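**Ticket: grasp labels land late on round fruit, box-to-bowl task**

Project: Haltutau
Component: segmentation / contact labeling
Opened by: Issa Hakim
Status: open, then closed, then open again
Severity: started as "minor," which should have been a warning

### Summary

The contact labeler takes a hand-held gripper recording and marks the moment the fingers close on something. Everything downstream is cut from that mark: approach before it, transport after it. On mugs and boxes it does fine. On fruit it marks contact late, by a median of 6 frames, and the policy trained on those cuts has learned to close its fingers a little above the orange and then look for the orange.

I'd like this fixed before Thursday, when I have to show somebody a plot.

### To reproduce

1. Check out Corkovden at the current head. The bug is also in the previous release, so don't bother bisecting, I did that for you and it cost me a morning.
2. Run the labeler on the fruit set (233 episodes, two-handed recordings, pick from the box and release in the bowl).
3. Compare `t_contact` with the hand annotations in the `checked` folder.
4. Sort by error. Scroll. Make tea.

Expected: contact within 2 frames of the hand annotation.

What I get: mugs within 2 frames, cartons within 2 frames, apples and oranges all over the place and nearly always late.

### Log

**Mon, morning.** Assumed clock drift between the finger width signal and the video. It's always clock drift. Replayed the sync flashes on 13 episodes and the offset is flat from start to end. It isn't clock drift. Slightly offended.

**Mon, after lunch.** Checked whether my hand annotations were the problem. Re-annotated the same 13 episodes without looking at the old marks. I disagree with myself by one frame at most, except on an episode where I'd evidently labeled the wrong pick altogether. Fixed that one quietly and am confessing it here.

**Mon, late.** Read the labeler code, which I should have done first. It calls contact when finger velocity drops under a threshold and stays there. For a rigid mug that works nicely, since the fingers hit the wall of the thing and stop. With soft pads on a round object the fingers touch, keep creeping while the pads give, and only then settle. The velocity never falls off a cliff. It strolls down a hill, and the labeler waits politely at the bottom.

**Tue, 10:40.** Tried raising the velocity threshold. Fruit error goes down. Mug error goes up, and now the labeler finds contact in midair whenever the operator hesitates. Operators hesitate a lot. One of them pauses over every pick as if choosing a chocolate. Reverted.

**Tue, 2:15 pm.** Tried a per-object threshold. It works and I hate it. It means the labeler has to know what's being grasped before it can say when, and the object names in the metadata were typed by people. We have "orange," "ornage," "fruit," and one episode where the field says "yes."

**Wed, 9:30.** Different approach. Leave the width signal alone for the coarse estimate, then refine with the wrist view: track a patch on the object and another on each finger pad, and call contact at the first frame where the gap between pad and object stops shrinking. The pads are a gift here. They're blue, the fruit isn't, and the color mask barely needs tuning. Ran it overnight on the Ruddock machine, which finished at some point between my going to bed and its fan waking the cat.

**Thu, 8:50.** Results on the checked episodes:

| Method | Mugs, median error | Fruit, median error |
|---|---|---|
| Velocity only (current) | 2 frames | 6 frames |
| Raised threshold | 6 frames | 2 frames |
| Velocity + pad gap | 2 frames | 2 frames |

Marked as fixed. Closed the ticket. Told the Storkport group it was fixed. Had a pastry.

**Thu, 11:20.** Reopened the ticket.

The medians are fine. The tail is horrible. In 13 of the fruit episodes the new method calls contact far too early, well before the fingers start closing. Pulled them all up and they have the same look: more than one piece of fruit near the pads, and the tracker has latched onto the wrong one. It picks whichever round thing has the largest visible area between the fingers and then cheerfully reports that the gap to it has stopped shrinking, which is true, as the operator was going for its neighbor.

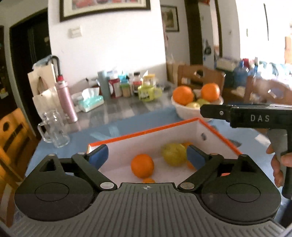 Not sure I buy the tracker explanation on its own, Issa. The candidate search should be limited to the region between the pads at the coarse contact time, and by then the intended fruit ought to be the only one left in there. Can you check which frame you're seeding from?

**Thu, 11:55.** Checked. I was seeding from the start of the approach. In my defense, the function argument is called `t0`, and it has meant three different things in this codebase over the last year, one of them mine.

**Thu, 1:30 pm.** Seeding from the coarse contact time and tracking backward. This makes much more sense anyway. At coarse contact the fingers are already on the right fruit (late, per this whole ticket, but on it), so there's no guessing about intent. Walk back until the gap opens, mark that frame.

Of the 13 bad episodes, 11 are now within 2 frames. The remaining 2 are crowded picks where a neighboring fruit sits partly behind a pad and the color mask bleeds across the boundary. An apple and an orange are hard to mix up for anyone with eyes, but the mask only knows "blue" and "not blue," and frankly that's how I specified it.

### Proposed change

- Add `refine="pad_gap"` to the labeler, off by default until the rest of the team has tried to break it.
- Seed from coarse contact, track backward, cap the search at half a second.
- If the tracked patch touches a second candidate, keep the coarse label and set `low_confidence`. Don't be clever.
- Rename `t0`. I'm open to anything, including a swear word.
- Replace the free-text object field with a fixed list. "Yes" isn't on it.

### Still open

- The policy hasn't been retrained. Better labels should bring the early close down, but all I've measured so far is labels, and I'd rather not put "should" on a slide.
- The two-handed episodes are labeled per hand. I've only tested the hand doing the pick. The other one may have opinions.
- Release has the same problem in reverse: soft pads let go gradually, and the labeler calls release too soon. I've seen it in the bowl placements and have decided, for today, not to have seen it. Separate ticket.
- Someone should rerun the carton episodes with the new flag. I expect no change. I also expected clock drift.

Plot for this afternoon shows the table above, plus the tail, with the two holdouts left in. Branch is pushed, review whenever you get a minute.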